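253 down, a lot more to go

April 2020

So I finally have a number I can say out loud. As of last night we are at 253 good demonstrations for Kos, and the goal I wrote on the wall back when this seemed easy is 1000. I keep doing the math and then wishing I hadn't.

For anyone who missed the last post, Kos is the policy we're training to tidy a tabletop. It learns by copying, so somebody has to sit there and drive the arms through the task over and over while everything gets recorded. That somebody is mostly me. I've gotten decent at it! I was awful the first week (so many knocked-over cups), and those early runs are in a folder called "nope" that I can't quite bring myself to delete.

A few things I've changed since then. I used to do the same task all day with the same objects in the same spots, and Kos got very good at exactly that and fell apart if I moved anything a couple of inches. Now I shuffle between every run. Bigger stuff gets swapped after every 11 runs, which is a number I picked for no reason and have stuck to ever since. I also slowed way down. When I rush, I do these little jerky corrections near the end of a reach, and guess what Kos learns to do - little jerky corrections near the end of a reach.

Labeling is the part I dread. I write one plain sentence per run in Stonivora, our homemade logging tool, and by late afternoon my sentences get lazy. I went back and found a whole stretch that just said "moved thing." Which thing?? I had to rewatch all of them. Now there are 3 required boxes for each run: what I picked up, where it went, and whether I'd want the robot to copy it. That last one has been the most useful by far, and it's also where I throw out the most runs.

I've been asked whether I keep the messy attempts. Some of them, yes. If I fumble a grasp and recover cleanly, that stays in, and Kos seems a bit less lost after a miss now. If I fumble and then flail, into "nope" it goes.

The next round of training should finish in May, and I'll post the results even if they're embarrassing. I also want to try the Stirkier grip pads, if they ever get here.
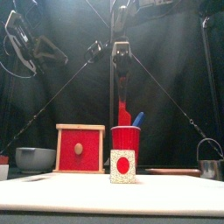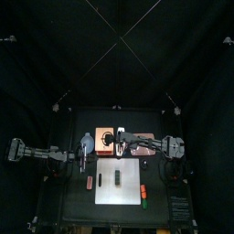
The arms and a few of the tabletop objects at Jivel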